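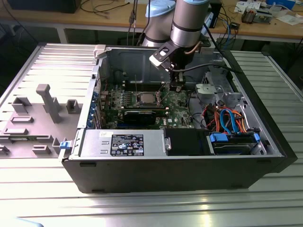

One commenter on the previous version of this page asked why memory gets a procedure of its own, given that a module only goes in one way, and added that in a small office nobody has time to read four screens of text before fitting a stick of RAM. The request for something shorter is fair. The procedure below replaces the old one and covers memory removal, memory installation and the checks before the side panel goes back on.

## Scope

These steps apply to older desktop towers with a removable side panel, a power supply inside the case and full-length memory slots on the motherboard. Slim cases and all-in-ones are not covered. Hard drive replacement is on a separate page.

## Before opening the case

1. Shut down from the operating system. Do not use sleep or hibernate.
2. Switch off the power supply at the rear, if it has a switch.
3. Unplug the power cord, then all other cables.
4. Press and hold the front power button for 9 seconds.
5. Lay the tower on its side with the removable panel facing up.

The bench should be flat and clear of screws. On a metal bench, put the spare modules in their antistatic bags and leave them there until needed.

## Removing the side panel

Release the latch or rear screws, depending on the case. Lift the panel away and set it down flat, inner face up. Many panels have plastic tabs or pegs on the inner face, and these snap if the panel is stood on edge and falls over.

Touch bare metal on the chassis before reaching in. Repeat this each time you come back to the bench. A wrist strap clipped to an unpainted part of the case is preferred.

## Finding the slots

The memory slots are long, narrow and parallel, and sit close to the CPU. Do not confuse them with the expansion slots, which line up with the covers at the rear of the case. A graphics card, if fitted, occupies one of the expansion slots and can stay in place unless it blocks a memory latch.

Move loose cables aside before working. SATA and power cables around the drive cage often have enough slack to be tucked toward the front. Do not pull on them. If a connector is disturbed, reseat it at once.

Write down which slots are occupied before removing anything. Slot labels are printed on the board, usually in very small type.

## Removing a module

1. Push the latches at the ends of the slot outward. On boards with a latch at one end only, open that one.
2. The module rises slightly. If it does not, check that the latches are fully open.
3. Hold the module by its top corners and lift it straight out.
4. Place it in an antistatic bag.

Do not rock the module from end to end.

## Installing a module

1. Confirm the memory type in the system manual. Different generations have the notch in different positions and will not fit.
2. Open the slot latches.
3. Line up the notch in the module with the key in the slot.
4. Press down evenly on both ends until the latches close.
5. Look along the top edge. It should be level and parallel with its neighbors.

Matched pairs go in the slots specified by the manual. Color coding is not consistent between manufacturers, and on some boards the paired slots are next to each other. If no manual is available, start with one module in the first slot and add the second after a successful start.

## Checks before closing

- All latches are closed.
- Drive data and power connectors are seated.
- No cable touches the CPU cooler or a fan blade.
- No screws or tools are left in the case.

Refit the panel by engaging its tabs first, then close the latch. Reconnect the monitor, keyboard and power cord, in that order.

## First start

Enter the firmware setup and read the installed memory total. If it is lower than expected, power down, unplug and reseat the modules. If the machine beeps and shows no picture, test with one module at a time in the first slot.

Run a full memory test before returning the machine to use. One pass is the minimum. Any error is a fail, and the module should be labeled and set aside.

## Records

Enter the module size, speed and slot on the Wevbridge asset sheet. Form 218 is no longer used.

Last revised 8 Mar 2019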